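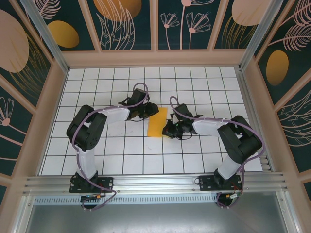 Two arms on a shared rail, grippers facing the middle of the work surface.

The cider maker at Prastosia doesn't own a tasting room. She pours from a folding table beside the press, and she started our talk by handing me a glass of something cloudy and very dry.

"That's the Flandamon," she said. "Try it before I tell you anything, or you'll taste what I tell you."

It was sharp at first, then a little like black tea. The name comes from the road where the oldest trees grow. There are 101 of them, most planted by the previous owner, and she has never been able to identify two of the varieties. She picks them anyway and puts them in the same tank.

She came to cider from baking bread, and she says the work overlaps more than people expect. Both depend on yeast and on leaving things alone. "My first year I opened the tanks every morning," she said. "I was nervous. I let in a lot of air and I made a lot of vinegar. My neighbors got salad dressing for Christmas."

These days she ferments slowly in an unheated barn and bottles in May. A good season gives her up to 2000 bottles. She sells most of them within an hour's drive, and a few cases go to Shukla, a small restaurant in town that pours the Flandamon with fried fish and pickled carrots.

I asked about sweetness, because many people expect it from cider. She has one bottle for them, called Pistatine, made from late apples and stopped early while some sugar remains. She used to apologize for it.

"I thought serious people only drank dry," she said. "Then I had it with a blue cheese and I quit apologizing."

The bottles cost 36 dollars for a two-pack, and she knows some customers find that high. Her answer is that the apples are picked by hand and the small ones take as long as the big ones.

For drinking at home, she suggests a plain wine glass and 20 minutes out of the refrigerator. She doesn't mind the sediment. "Shake it, don't shake it. I pour it clear for my mother and cloudy for me."

The next pressing is in October. She still needs a second pump.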